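Ticket 1397: Video loop in Gallery 8 drops to black between works
Location: Clarthorpe Museum, lower level
Opened by: Priya Iwasaki, exhibitions
Status: Monitoring

Reported: The Lindqvist screening program stops after the second video. Projector stays on and shows "No signal." Audio continues for 9 seconds, then cuts. Restarting the Drasex player brings the loop back until the same point.

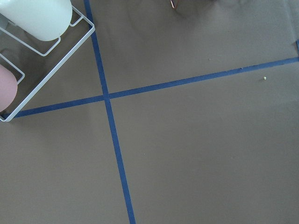 10:40. Checked the HDMI run from player to projector. Reseated both ends. Fault repeats. Swapped in the spare player with the same card. Fault repeats, so the player is ruled out.

11:15. Compared files on the card. Works one and two are 25 fps. Work three was delivered by the artist's studio at 50 fps. Player is set to match output to source, and the projector loses sync on the change.

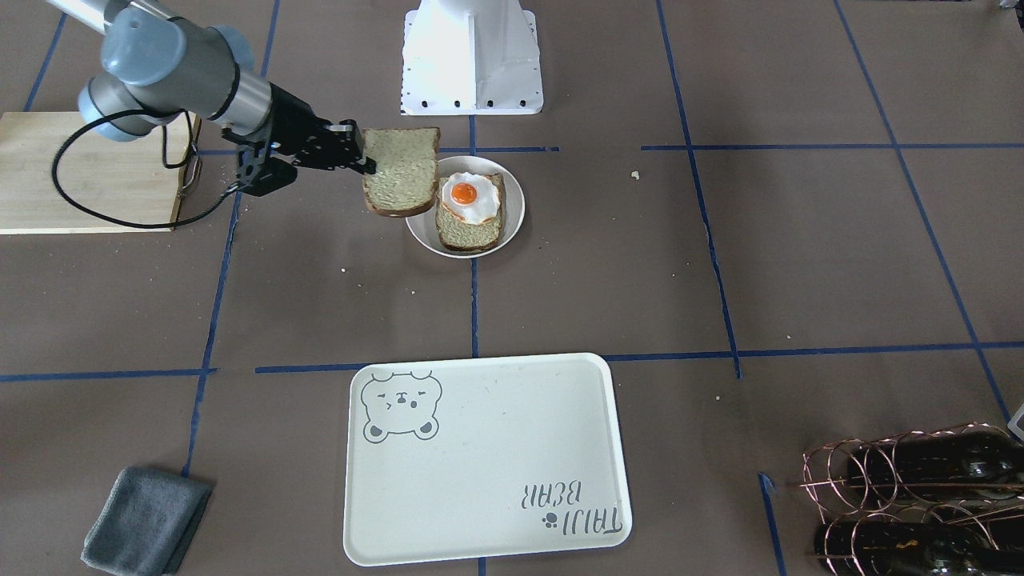

11:50. Set player output to fixed 1080p25. Loop passes work three with picture and sound. Motion in the pan shots is slightly rougher. Priya to ask the studio for a 25 fps master.

14:05. Fledusier (AV contractor) confirms projector firmware 220 has this fault. Update needs the ceiling unit brought down, so it waits for the November changeover.
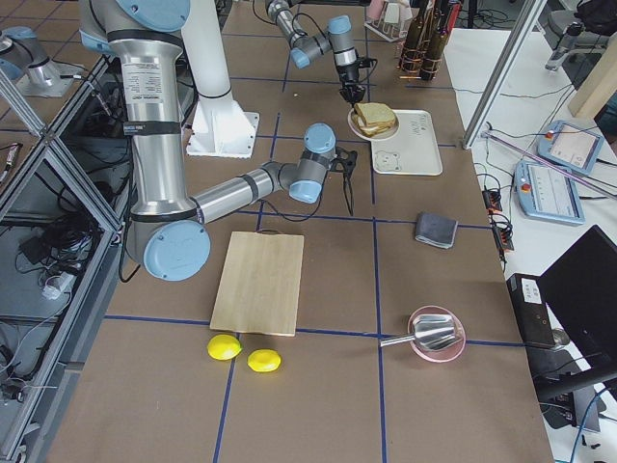 16:30. Three full loops without a dropout. Wall label running times unchanged. Leave output fixed and do not return the player to auto. Ticket stays open until the new master is loaded.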